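Is Weritov's TV deal the best thing that could happen to Heo?

ringrust_ray
Tuesday, May 25, 2021
Hear me out. Weritov Pro gets the cable slot, everybody panics, and now Heo has a reason to stop booking the same tag match every month. I went to the Grosley show in March and the crowd was louder for the guy selling pretzels than for the main event. A little competition might wake somebody up.

Laundry and a rewatch of that card tonight, so my evening is spoken for.

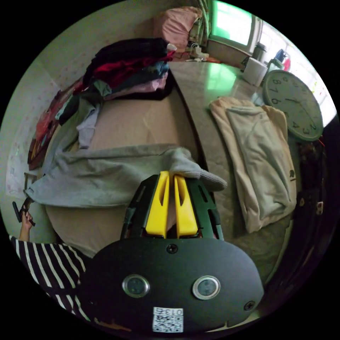 Folded pile at the far end, gray stuff still to go.

The second match holds up better than I remembered. The main event is 4 stars if you stop watching after the entrances.

turnbuckle_tess
Competition only helps if the other side is competing. Weritov's idea of a storyline is two guys bumping into each other in a parking lot. They did it in the winter and again in the spring, with a nicer car.

Plurwood_Lifer
I was at Grosley too and the crowd was fine. You were sitting by the pretzels.

ringrust_ray
I was sitting by the pretzels on purpose. But come on, they drew roughly 600 people into a building that used to turn folks away. That finish with the ref facing the wrong direction got a groan I could feel in my seat.
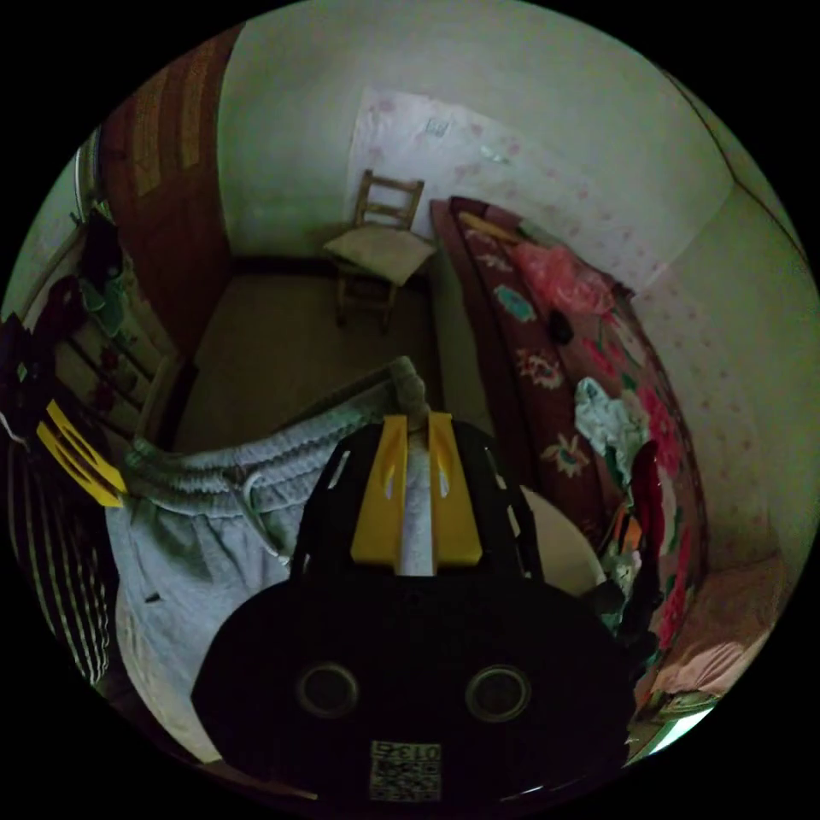

And then they ran the same finish in Plurwood the next night! Same ref, same direction. If Heo's bookers had to worry about losing viewers to anybody, the guy would at least get to turn around once.

Plurwood_Lifer
The Plurwood finish was a callback.

turnbuckle_tess
A callback to the night before?

Plurwood_Lifer
Some of us pay attention.

kneepad_kev
Been a Heo fan since the folding chair days and I agree with Ray about half. They need a push. I don't see it coming from Weritov, who couldn't keep the lights on for a whole cage match. Give me two decent singles feuds and I'll renew my season ticket. I'll probably renew it anyway.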